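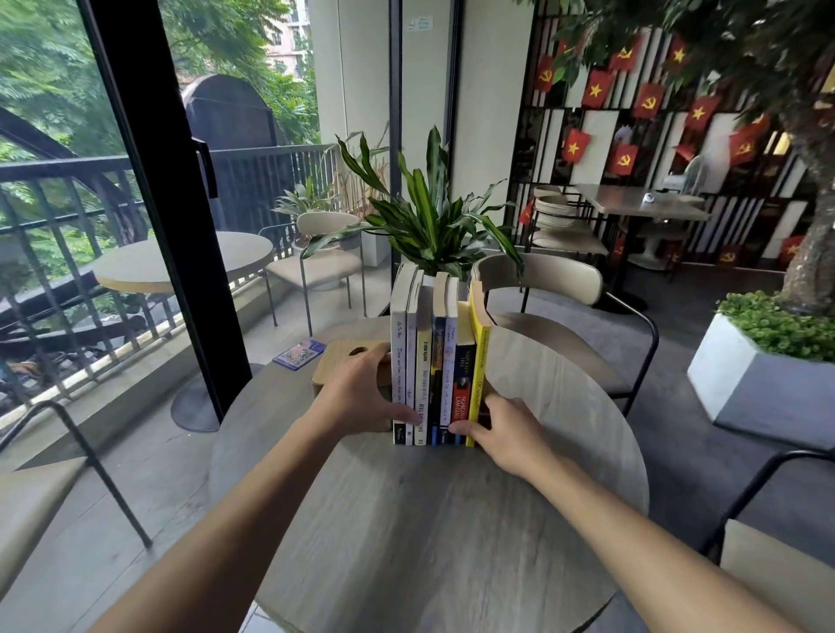

Remedios Policarpio wrote in under my last post to say that any service promising to teach a machine to tidy a bookshelf had better be cheaper than a teenager. It is, barely. Zetbridge wants 64 dollars a month for Ekau, and for that you send in clips of your own two hands doing a chore and get back a trained routine for your home arm.

My chore is squaring up a row of books between bookends. I chose it thinking it would be easy. Then I read the guide, which asks for 71 good takes - same job, books shuffled each time - and I have now pressed seven spines together more often than I have read any of them.

The app is decent. It flags a bad take fast and tells you why, usually "hand left view," in the tone of a disappointed gym teacher. Uploads are slow. Billing is very quick.

What I'd like to know before I renew is how it copes with uneven heights. The sample routines all use matching sets, like the encyclopedias in a lawyer's office, and mine go up and down like bad teeth. Support says the September update covers this. I've asked which September.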